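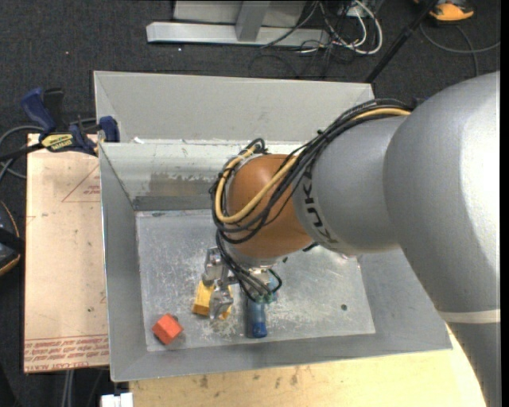

Indard 箱内物品記録集 説明書

概要

本記録集は、金属製の箱に置かれた積み木状のブロックおよび小型物品について、種別、色、姿勢、相互の位置関係を記録したものである。収録件数は3079件、対象物品は34種である。編纂はPlonholm資料室が行い、物品台帳の管理をRefilwe Zulu、記録項目の設計をPieter Mabasoが担当した。

本書は、記録集を利用する者が収録内容と用語を確認するための文書である。物品の貸出手続については、資料室の貸出規程を参照されたい。

収録対象

対象物品は、形状により次の区分に分ける。

ブロック類:平らな面で囲まれた立体。黄、赤橙、緑、白の各色を含む。
円筒類:円筒形の物品。端部の丸いものと平らなものは別種として登録する。
その他:上記のいずれにも該当しない小型物品。

34種のうちブロック類は17種、円筒類その他を合わせて17種である。同一形状で色のみ異なるものは別種として数える。

色名の扱い

色名は台帳に定める標準名を用いる。赤と橙の中間にある色は「赤橙」とし、「赤」「橙」のいずれにも振り分けない。一つの物品の中で濃淡が分かれる場合は、面積の大きい側の色を主色とし、他方を副色欄に記す。たとえば、青い円筒の端部が胴部より濃い青である場合、主色は「青」、副色は「濃青」となる。

光の当たり方による明暗は副色とみなさない。斜めに置かれたブロックでは上側の面が明るく、下側の面が暗く写ることが多いが、この場合も主色のみを記入する。

箱について

箱は灰色の金属製で、上から見て長方形である。内側の壁には傾斜があり、床面に敷物は用いていない。床面に見られる擦り傷や引っかき傷は補修せず、そのまま使用している。これらの傷は物品として登録しない。床面の小さな暗色の斑点も同様とする。

傷の多い箇所では、物品の輪郭と傷の線が重なって見えることがある。輪郭の記録にあたっては物品の縁を優先し、判別できない区間は「不明」とする。

記録項目

各記録は次の項目からなる。

記録番号:通し番号。欠番は再使用しない。
物品種別:台帳の種別番号。
主色、副色:前項の規則による。
区画:箱の床面を手前左、手前右、奥左、奥右、中央に分けた位置。二区画にまたがる物品は、見えている面積の大きい側に記す。
姿勢:平置き、直立、傾斜、壁接触のいずれか。壁接触は、接触が確認できる場合に限り用いる。
遮蔽:なし、一部、大部分の三段階。
備考:自由記述。

遮蔽の記録

物品の手前に別の物がかかり、その一部が見えない場合は、見えている部分のみに基づいて記入する。中央が隠れ、左右に分かれて見える物品は一個として数え、遮蔽欄を「一部」または「大部分」とする。左右の見え方に大きな差がある場合は、備考にその旨を記す。

配線の下に物品の端が入り込んでいる場合も同じ扱いとする。隠れた部分の長さを推定して寸法欄に補うことは認めない。寸法は台帳の値を参照すること。

確認手順

記録は、記入者と確認者の二名で行う。確認者は記入者の記載を見ずに物品種別と区画を判定し、その後に両者を照合する。不一致が生じた場合はTalha Magsiが裁定し、結果を備考欄に残す。現版で裁定の対象となった記録は15件で、その多くは赤橙と橙の区別、または区画の境界に関するものであった。

裁定後も結論の出ない項目は空欄とせず、「保留」と記入する。保留の記録を集計に含めるか否かは利用者の判断によるが、報告の際には扱いを明記されたい。

既知の制約

物品の種類に偏りがある。ブロック類の記録が多く、円筒類は少ない。円筒類のみを対象とする集計では、この点に留意する必要がある。

箱の奥側にある物品は遮蔽の割合が高い。区画別の比較を行う場合は、遮蔽欄を併せて参照すること。

物品の材質および重量は記録項目に含まれない。外見から材質を推定した記述を備考欄に加えることも行っていない。旧版では一部の備考に「木製」「樹脂」等の語が残っていたが、現版ですべて削除した。

利用条件

研究および教育の目的に限り利用を認める。再配布にあたっては本書を必ず添付し、内容を改変した場合は変更箇所を明示すること。台帳の種別番号を独自の番号に置き換えて公表する場合は、対応表を併せて公開するものとする。

引用時の名称は「Indard 箱内物品記録集」とする。略称の使用は差し支えないが、初出では正式名称を記すこと。

改訂および連絡

改訂は毎年6月に行う。誤記の指摘は、記録番号と該当項目を添えて資料室宛に提出されたい。金曜日の午後に受け付けた指摘は、翌週の受付分として処理する。

台帳に関する照会先:Refilwe Zulu
記録項目に関する照会先:Pieter Mabaso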